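Fruit and bowl: table set 3

Gallery — props and table layout

Nukden stocks artificial fruit for display, for teaching and for bench work. Table set 3 was laid out at the Jidville unit in December, on a pale wooden table with a single red bowl. The gallery is meant for anyone choosing props by size, colour and surface finish, and should be read with the Kanagaratnam list, which gives the weight and material of each piece by catalogue number.

The fruit is close to life size. Surface finish varies more than the catalogue suggests. The apple has a high gloss and throws a hard highlight under overhead light; the strawberry is textured all over and does not. Colours were matched by eye against fresh fruit and have not been measured.

Click any picture for the larger version. 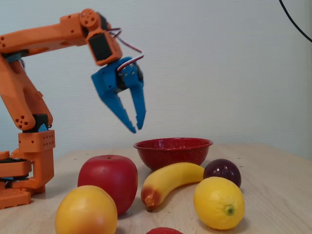 Red speckled bowl with rolled rim, empty. Apple, banana and a citrus piece with dimpled peel in front of it.
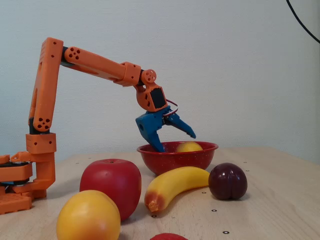
The bowl on the pale table top, against the ribbed blue-grey wall. 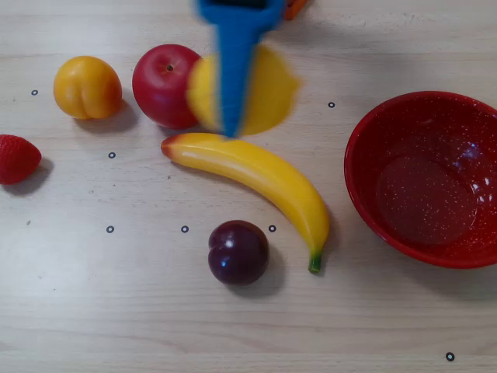 Red apple, gloss finish, with the stem cavity showing near the top. The piece with the crease down its right side is golden yellow, deepening to orange in the shaded parts.

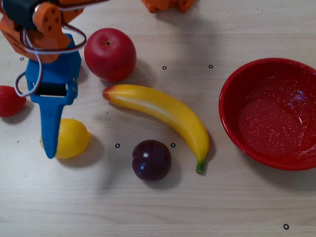
Banana with green stem and reddish-orange tip, dark purple plum below its curve. Lemon on its side, strawberry at far left.

Notes on the set

The bowl is item 912 in the list. It was chosen for the rim, which gives a clear edge from most viewing heights and does not mark when fruit is dropped against it. A plain white bowl was tried first and rejected. It reflected too much light on to the undersides of the yellow pieces, and the lemon lost its outline at any distance over 2 metres.

Round pieces roll. On a level table the apple will stay where it is put, but the plum needs to be settled on its flatter side. The banana is stable on its side only. If a layout has to be repeated, mark the positions with low-tack tape and remove it before use, or record them on the Nollon grid sheet (ref. 399), which can be printed on one side of A3.

The dark plum is the hardest piece to light. Its highlight is small and the rest of the body goes almost black under a single lamp. A second lamp at low level, on the side away from the first, brings back some red in the lower edge. Move the lamp in preference to raising the output — a brighter lamp burns out the lemon before it helps the plum.

Cleaning is with a damp cloth and a drop of washing-up liquid. Do not use spirit on the textured pieces, as it lifts colour from the recesses. Dust collects in the strawberry and is best removed with a soft dry brush. The bowl can be washed in the sink but should be dried at once around the underside of the rim, where water sits.

Pieces are supplied singly or as a set, with or without the bowl. Replacement bananas are held in both curve directions, so state left or right when ordering. The grapes and the pear shown in the previous gallery are no longer stocked.

Table set 2 (vegetables, white tray) is on the previous page.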